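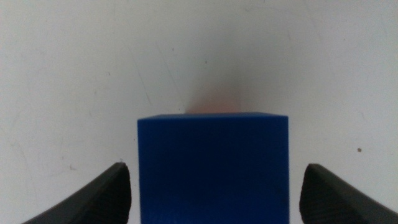
Villov Service Desk
Ticket 453: Shared mailbox at Briggs office rejects incoming attachments
Status: Resolved
Priority: 2
Opened by: Accounts Payable, Briggs
Assigned to: Messaging Support
Date opened: 2/20/18

Summary of the problem

The Accounts Payable office at Briggs reports that suppliers are receiving bounce messages when they send invoices to the shared mailbox. Messages without attachments are delivered normally. The office first became aware of the fault when Drolby telephoned to ask why an invoice had been returned unread. Staff at the Stastivberg office use a separate shared mailbox and report no trouble.

The requester asks that the matter be resolved before the monthly payment run.

Entry 1 - Messaging Support

The ticket was accepted. The requester was asked to supply a complete bounce message, including the header lines. The copy first attached to the ticket contained only the subject line and could not be used.

Entry 2 - Accounts Payable, Briggs

A full bounce message was obtained from Drolby and has been added to the ticket. The text of the error reads: "Message size exceeds fixed limit for this recipient." The invoice in question was a scanned document of nine pages. The supplier states that documents of the same kind were accepted throughout January.

Entry 3 - Messaging Support

The error is a size rejection. The limit for individual mailboxes was reviewed and is set correctly. The shared mailbox, however, does not appear in the group to which that limit applies. It has fallen back to the default limit, which is much lower.

The mailbox was also found to hold 585 unread messages in the Junk folder. These do not contribute to the fault, but some of them are supplier statements and the office is advised to review them.

Entry 4 - Messaging Support

The mailbox was returned to the correct group. A test message with a large attachment was sent from an outside account and was rejected with the same error. The change had been saved on the primary mail server but had not reached the gateway. A manual update of the gateway was requested from Network Operations.

Entry 5 - Network Operations

Gateway update completed. The delay was traced to a scheduled task that had stopped running after the January maintenance period. The task has been restarted and will be checked daily until the end of the month. The gateway log retains only the last 1000 rejected messages, so a full list of affected senders cannot be produced.

Entry 6 - Messaging Support

The test was repeated and the message was delivered with its attachment intact. The requester was asked to have Drolby resend the original invoice. Any supplier whose message was returned will need to send it again - bounced messages are not held on the server and cannot be released by this desk.

Entry 7 - Accounts Payable, Briggs

The Drolby invoice has arrived and opens correctly. Two other suppliers have also resent their documents without difficulty. The Junk folder is under review. The office asks whether a notice can be placed on the supplier contact page.

Entry 8 - Messaging Support

Requests for changes to the supplier contact page should be submitted to Web Services on the standard form. This desk does not have editing rights to that page. Suggested wording has been sent to the requester by separate message.

Resolution

Shared mailbox restored to the correct size limit group. Gateway update task restarted.

Follow-up

Messaging Support will compare the group membership of all shared mailboxes against the January list. Any further mailbox found outside its proper group will be logged as a new ticket and linked to this one. If the fault returns, please reply to this ticket within ten working days and it will be reopened. After that period a new request is required.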